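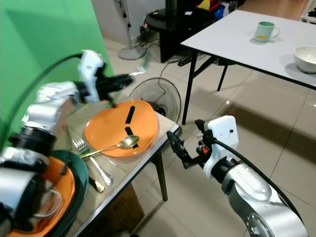 I've been meaning to write about orange plates for ages. I bought ours years ago, over 5 of them in one go, from a shop in Murkthorpe that was closing down, and my sister said I'd be sick of the colour by October. Well, I'm not! Beans look good on orange. So does toast. Spaghetti hoops vanish completely, but you can't have everything.

What I have gone off is our cutlery. It's a right old mixture, gold spoons from one set, silver forks from another, and a few bits that came from my mother-in-law in a biscuit tin. Setareh came round for tea and said gold and silver together is meant to be in now (she reads the magazines, I don't), so I've stopped apologising for it and I just lay whatever comes out of the drawer first. Fork on the left, spoon wherever it lands.

The forks do get a bit of attention, mind. I give them a proper rub with a dry tea towel before they go away, and I go in between the tines with the corner of it, where egg likes to hide.

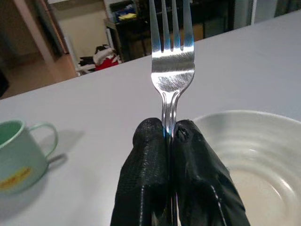 Stainless steel scratches whatever you do, so I've given up on the flat bit above the handle. My gran used bicarb on hers and I've tried that too, a spoonful mixed with a drop of water, but mostly it went up my sleeves.

Next job is the drawer itself. Gunārs has offered me a divider he doesn't want, if it fits, and I still haven't measured. I'll do it tonight once the washing-up's done.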